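Rarthorpe Nature Study Room – recording and listening kit, inspection checklist with comments

Tuesday, August 13, 2024
Checked by: Timo Vogler
Items marked OK, NOT OK or UNSURE. Comments are mine.

1. Reel cabinet, lock and hinges – OK
The door shuts. Last year's sheet says it was "made secure", which seems to mean one new screw in the top hinge. It holds for now.

2. Oral history tapes, boxes 1 to 5 – UNSURE
The catalogue claims 498 recordings of naturalists, teachers and old wireless listeners. I have no quarrel with the number, only with the idea that they are all playable. Box 3 smells of vinegar. Somebody has written "fine" on the lid in pencil, with no date and no initials.

3. Playback machine (the Watimov) – NOT OK
Mains lead is nicked near the plug and has been wrapped in tape. Tape is not a repair. Unplugged and labelled. Please don't take the label off because a visitor wants to hear the badger talk.

4. Headphones – OK
Ear pads worn but clean. The left side crackles if you turn your head.

5. Pond-dipping nets and trays – OK
Nets dry, handles smooth. One tray has a hairline split and will leak on somebody's shoes.
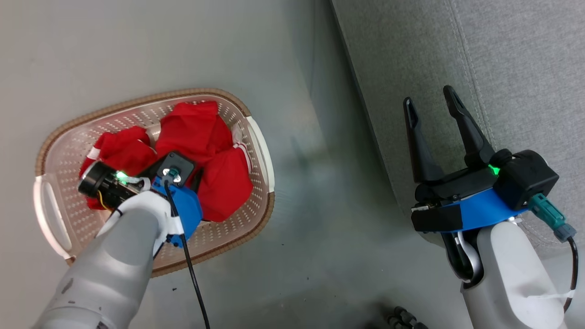 6. Specimen jars, old spirit collection – NOT OK
Two lids weeping. The Mathur leaflet says these seals last "a lifetime" and doesn't say whose. Jars moved to the vented cupboard. School parties should not be let near them until the lids are changed, whatever was promised on the phone.

7. Fossil drawers – UNSURE
Drawer marked 1860 sticks, then comes out all at once. It is heavy enough to break a toe. The runner was waxed in January and I can't see that it made any difference.

8. Skeleton cast on stand – OK
Base bolted, wheels locked. The left hand is still on backwards. That isn't a safety matter, but I have put it on this sheet before and will go on doing so.

9. Smoke alarm – OK
Tested with the button. The Noker people say the button test proves the whole unit works. I would like to see it tried with smoke.

10. Fire exit – NOT OK
Blocked by folding chairs on arrival. I moved them. They were back when I left.

11. Shelving, east wall – UNSURE
Brackets look sound. The load notice gives a limit per shelf, but the bound journals have never been weighed, so the notice tells us very little. Top shelf to be emptied first.

12. Asset labels – OK, mostly
Projector 1118 has been found. It was in the projector cupboard.

Still to do before the next open day: new lead for item 3, lids for item 6, chairs for item 10. I was told last time that all of this was "in hand". Send me the receipts and I'll change the marks.

T. Vogler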